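4.2 Does the order of clearing matter?

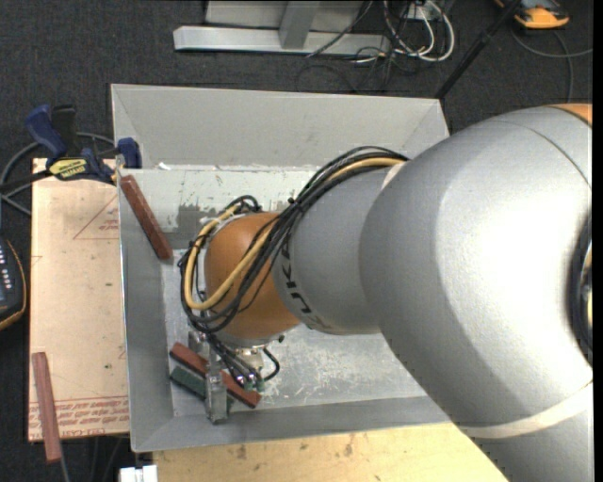

Figure 3. Bin contents: a clear block standing upright, two wooden sticks lying parallel on the floor, and a third stick leaning on the wall.

Adomaitis and Org claim that mixed bins empty faster when the longest pieces go first. We have doubts. Their result rests on 100 sequences, all of them with sticks of one length, and the bins were refilled by the same person who set the clearing order. It is hard to see how the filling could have been kept fair under those conditions.

We repeated the comparison with 557 sequences, using painted wooden sticks from Toom and clear blocks from Plastadik. Fillers did not know which order would be used. The advantage for long pieces shrank to almost nothing, and in the fullest bins it pointed the other way. We would not make much of that reversal either, as the fullest bins were also the ones refilled most often after a jam.

What does seem to matter is how a piece rests. A stick lying on the floor of the bin can be approached from either side. A stick leaning on a sloped wall (Figure 3, upper left) offers less room behind it and may slide when touched, and its length tells us little about which of these will happen. The earlier paper groups leaning and lying sticks together under "long pieces," a choice the authors do not defend.

Clear blocks raise a separate problem. Sorier's scoring sheet, which we adopted for the sake of comparison, counts a block as "visible" if any edge can be made out. Our two scorers often disagreed on this point, and we suspect that the very high agreement reported with the Zatavel set reflects scorers who talked to each other. We therefore leave visibility out of the main analysis and give the raw scores in Appendix B.

Floor wear was not controlled in either study. Scuffs and stains could plausibly hide a thin edge, but we have no measurements that would settle the matter.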